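Skaltley Parish Recipe Transcriptions, readme

Handwritten recipes from one village, typed up and put into a spreadsheet.

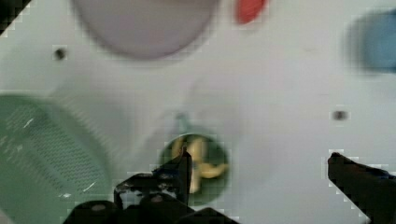 Skaltley Local History Society, Kitchen Papers Group

What you get

2,000 recipes in one CSV file, plus a folder of notes on the handwriting. The recipes come from notebooks, the backs of envelopes and one hymn sheet, lent by households in Skaltley and Mutlow. A great many of them are for fruit cake. We did wonder about leaving some of the fruit cakes out, but feelings ran high, and they are all in.

Last updated Dec 1, 2021.

Columns

id: a number. Gaps in the sequence are recipes withdrawn by their families, usually after a relative read them.
title: as written, including "Nice Pudding" and "Other Nice Pudding".
source: the notebook or bundle the recipe came from.
ingredients: one long string, separated by semicolons. Commas were tried first and went badly.
method: as written. Often blank. Often just "bake".
oven: as written. Expect "moderate", "quick", "slow" and "as for Mother's".
legible: yes, partly or no. If it says no, the method column is our best guess and you should not serve it to guests.

How it was typed up

Each recipe was typed by 2 people working separately, and the versions compared. Where they disagreed, a third person decided, and where the third person produced a third reading we put a question mark in square brackets and went home. Spelling is left alone. "Vinilla" is not our mistake. "Vanila" in the Baysal notebook might be.

Measures have not been converted. We know what an ounce is, but a "teacup" differs between notebooks and "butter the size of an egg" depends a good deal on the hen.

Known problems

The 12 recipes in the Wonel bundle were copied from a damp original and the quantities of salt look high. Please use your judgement.

Some recipes appear more than once under different family names, each marked "own recipe". We have kept every copy and will not be drawn on who had it first.

Pickles are filed under preserves, except for the ones filed under pickles. This will be put right in the June release -- or it won't.

Using it

Free for any purpose, cooking included. If you publish something from it, please credit the society and give the id. Corrections are welcome if you quote the id and the column. Corrections to the fruit cakes should be sent in writing, and may take longer.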